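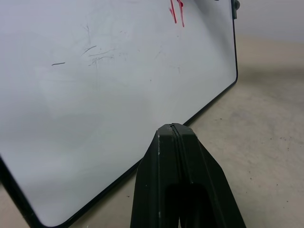
Fletik Recall Log

Version 3, released September 26, 2019
Maintainer: Tiago Louro

Summary

Fletik is a table of off-leash recall trials with pet dogs. Each row is one call: the handler gives the cue, and the row records whether the dog came back, how long it took, and what else was going on nearby. The release holds 551 trials from 74 dogs. All dogs were adult pets living in homes. Working dogs and puppies under one year were left out.

Files

trials.csv - one row per call
dogs.csv - one row per dog, joined on dog_id
sites.csv - one row per field, joined on site_id
CHANGES.txt - edits between versions

Fields in trials.csv

trial_id: integer, unique
dog_id: integer
site_id: short text, either GEN (the fenced Gendis field) or KAC (the Kaczmarczyk paddock)
cue: voice, whistle, or both
distance_m: distance from handler to dog when the cue was given, in meters, capped at 80
distraction: none, dog, person, food, wildlife
latency_s: seconds from the end of the first cue to the dog reaching the handler; blank if the dog did not return
repeats: number of extra cues given
outcome: returned, partial, failed

A trial is marked "partial" if the dog turned and moved toward the handler but stopped more than two meters short. Trials were ended at 75 seconds and marked "failed" unless they already met the partial rule.

Collection

Handlers were the dogs' owners. They used their usual cue word and their usual reward. A second person kept time with a stopwatch and wrote the result on a paper sheet, which was typed in the same evening. Dogs wore a harness with no line attached. No corrections, spray collars, or electronic collars were allowed.

Distances were read from marker posts and rounded to the nearest five meters. The "wildlife" label means the timekeeper saw a bird, rabbit, or deer before the cue. Scent is not recorded at all.

Known problems

Whistle trials come mostly from GEN, so cue and site are hard to separate.
Latency was taken by hand. Values under two seconds should not be compared closely.
The breed column in dogs.csv is what the owner reported. Mixed breeds are entered as "mix" with no further detail.
Version 2 had swapped dog_id values for one pair of littermates. Fixed in this version.

Loading

The files are UTF-8, comma separated, with a header row. The Fakura scripts read them without changes. In other tools, set blank latency_s to missing, never to zero.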